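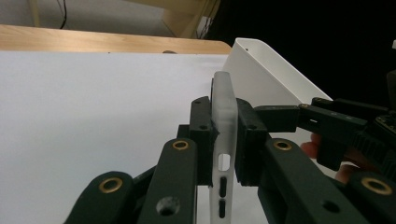
Finally started Grito last night, the little platformer where you yell to jump. Meant to play 12 minutes and went to bed at 2.

The wall-slide in the Tindall levels is so good — I died 356 times and wasn't even mad.

Boss 4 can go away though. Who puts a timer on that?!

Anyone know if the co-op works on handheld? I want to try it Thursday.

Comments
same, boss 4 broke me
co-op's fine, just turn the mic down

We use cookies. OK / Settings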